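I've got a soft spot for a drinks tie-in, even the daft ones, so I was pleased to hear that Holub, the little distillery up at Sirken, has finally put a date of sorts on its gin for Keltilora. It's coming in September, it's called Ulludo, and if you've played the game you'll already know why.

For everyone else: Keltilora is the one with the drowned kingdom and the very long ferry rides, and Ulludo is what the ferrymen drink. You can buy it from them in the game for 8 coins a cup (it does nothing useful, your character just hums for a bit) and fans have been arguing over what it would taste like ever since. Holub has gone for juniper, sea buckthorn and a bit of smoked salt. I had a thimbleful at the launch evening and I liked it a lot more than I thought I would! It's sharp at the front, then a sort of marmalade thing happens, and the smoke only turns up at the end. My other half got mostly salt, so make of that what you will.

There are 2000 bottles in the first run and they're all numbered. Number 677 is being kept back, as that's how many steps there are up to the lighthouse in the second chapter, and it'll go into a prize draw for people on the distillery's mailing list. The rest will be £45 each, from the Sirken shop first and then online. That's steep for a small-batch gin, I know, but I've paid more for worse, usually in an airport.

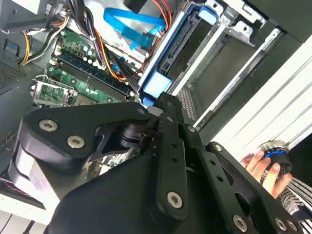
The label is the bit I keep going back to. It's a deep sea green with the ferry bell stamped in copper, and when you tilt it the water line moves up the glass, so the bell seems to sink. Lovely work. The box is a different matter, a great chunky black thing with a lid that hinges back, and it takes up far more of a shelf than one bottle of gin has any right to. I'd have taken a plain cardboard tube and a fiver off the price. Still, collectors like a box, and the two people next to me in the queue were already planning to leave theirs sealed.

There's a bit in it for players too. Every bottle has a code under the neck tag that gets you a copper cup to carry round in the game, and the ferrymen will say something different if you hand it over. I haven't tried mine yet, so please don't tell me what they say.

Holub says a second batch depends on how the first one goes, and there's a chance of an alcohol-free version next year for those who'd like the cup without the hangover. Shop sales open at 8 in the morning, one bottle each, and the online sale starts once the shop has had its share. I'd wear a coat, it's windy up there.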